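News > Home and Household > Trundside

Reading time: 4 minutes

Trundside launches the One Box Month, and I'm starting with my own table

I'm Irena Walczak and I run the household side of things at Trundside, the home-sorting service in Kutgate. I've been asked to write our announcement this time, so you're getting it from me in my own words, tea in hand – sorry to anyone who was hoping for something more businesslike!

The news first. This November we're launching the One Box Month, a free scheme for every household in Kutgate that wants to get its medicines into one place. You sign up, you get a clear box and a printed sheet from us, and you spend a bit of time at the table going through whatever's in your cupboards, drawers, handbags and (be brave) the glovebox of the car. We have 365 boxes to give away, and when they're gone we'll still send the sheet to anybody who asks.

Why medicines? Well, we asked our customers over the summer which bit of the house they least wanted to sort out, and 1007 of you wrote back, bless you. I was expecting lofts. I was expecting that drawer with the batteries in it. But page after page it was the medicine cupboard, and I knew just what you meant, having once gone through five coat pockets at midnight looking for something for a headache.

So we start with the table. Clear it completely, give it a wipe and let it dry before you put a single packet down.

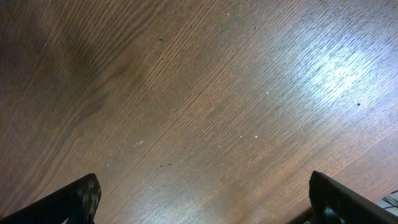 I'm fussy about doing it on a table and I'll tell you why. Do it standing at the cupboard and you just shuffle things from the front to the back, I've done it for years. Sit down with everything spread out under a decent light and you can read the small print on the ends of the cartons, and you find the date, and you find you've got the same thing open twice. My colleague Ksawery Zawadzka likes to put a sheet of paper down first and write on it as he goes, and I just make piles. Either way is fine by us.

The sheet takes you through it in 3 steps. First, get it all out. Then check every date, and anything that's past it goes in a bag for the pharmacy – please not down the sink and not in the kitchen bin. Then whatever's left goes in the box, with its leaflet and in its own packaging if you've still got it. Loose strips are the worst culprits, as the name and the date can be on the bit you've already torn off. If you aren't sure what something is or whether you should still be taking it, ask your pharmacist. We sort cupboards, we don't give medical advice, and I'd be hopeless at it anyway!

We went for see-through boxes after trying all sorts, including a very handsome tin that I was fond of and that everyone else voted down. They were right. With a tin you have to open it and rummage, and with a clear one you can look through the side and see what you've got before you even take it off the shelf. Shallow is good too. Things can't sink to the bottom and live there for years.
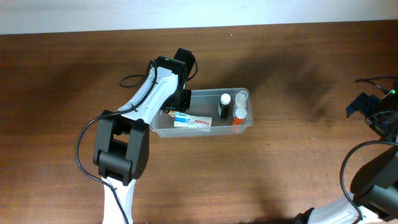 Bottles towards the back and the Panadol at the front, all in one clear box.

The boxes come to us from Plulley, and the sheets are being printed by El Sherbiny, just round the corner from our office, who've also been very patient about my changing the wording. Please keep your box up high or locked away if there are children about, or visiting. The box has no lock of its own, so where you put it does matter.

Ksawery, who's looking after the sign-ups, had this to say: "It takes me 30 minutes at home and I've got a big family. Put the radio on, have a biscuit after. I'd love people to do it with their mum or their neighbour, as reading those tiny dates is much easier with two of you."

To get a box, call in at the Trundside office in Kutgate any morning after nine, or ring and we'll put one by for you. If you can't get out to us, say so when you ring and one of us will drop it round.

Comments

maureen_k
Did mine last night after reading this. Found cough mixture from two houses ago. Bag's by the door for the chemist.

Dov
Is it one box per household or per person? There are four of us and my dad has loads.

Irena at Trundside
Hi Dov, one per household to start with, but ring us about your dad and we'll see what we can do!

petalandpip
I'd have kept the tin.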